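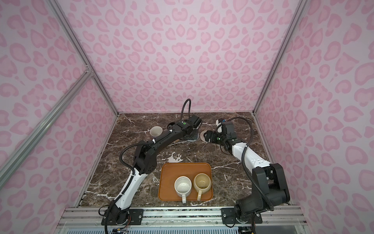

Re: [Plundton-tableware] Which tray for the mugs?

From: Sadia Tanoli
To: Plundton tableware list
Date: May 2026

Hello everyone,

Thank you for the replies to my first question in April. I answer below the part that I did not understand at once.

> The Skirkard tray is fine for two mugs but check
> the handles. If both handles go to the side you
> lose the space and the mugs sit on the rim.
> Also I would not put orange on a dark table, it
> takes all the attention. Have you thought of
> the grey one from Araya? It is 5 dollars more.

I have thought of the grey one, but I stay with orange. The table top is dark brown marble with white and grey veins, and a grey tray would disappear on it. The orange one I can find even in the morning before my tea.

About the handles you are right. I put the white speckled mug on the left and the cream-yellow one on the right, both with the handle to the front. They nearly touch each other, and the handle of the white mug goes out past the rim of the tray. When I carry the tray I must remember this, or I will catch it on my sleeve. Maybe the mugs should be turned a little, each handle toward its own corner. The corners are rounded, so I am not sure how much it helps.

Some of you asked for the colour of the walls, because the cream mug looked too yellow to you. The walls are pink leopard print — yes, really pink, a pale background with darker spots, and many of the spots are like little hearts. I like it very much. Beside so much pink the cream colour becomes warmer, and inside the mug it is a bit darker, more tan.

Two questions are still open for me:

1. The Flonix catalogue has a tray 25 cm wide, and the next one is much bigger. Does anybody own the 25 and can tell me if two normal mugs fit with the handles inside?

2. How do you clean the corners under a raised rim? I use a soft brush, but tea stays there.

I have also 18 felt dots left over from the chairs. If somebody in Plundton wants them for under a tray, please write to me off the list.

Kind regards,
Sadia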